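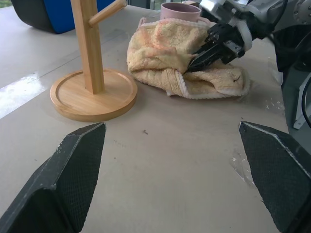

Ticket: right follower lags leader during towel demos
Opened by: Yee-man Yeh
Assigned to: Auður Snær Skov
Site: Sovholm, bench 3
Status: monitoring

Reported: when the operator closes the leader grip on the towel, the right follower closes 400 ms late. Left arm normal. Demos saved with the lag are no use for training.

09:40 Restarted teleop session. No change.
10:05 Swapped leader handles left to right. Lag stays with the right follower, so the handle is fine.
10:30 Checked the Fehr driver settings. Command rate on the right arm was 7 Hz, left arm 200 Hz. Set both to 200.
10:50 Repeated the towel fold by remote control. Lag no longer noticeable.

To do: Yee-man to delete the April demos recorded at the low rate. Find out what changed the setting. Leave open until then.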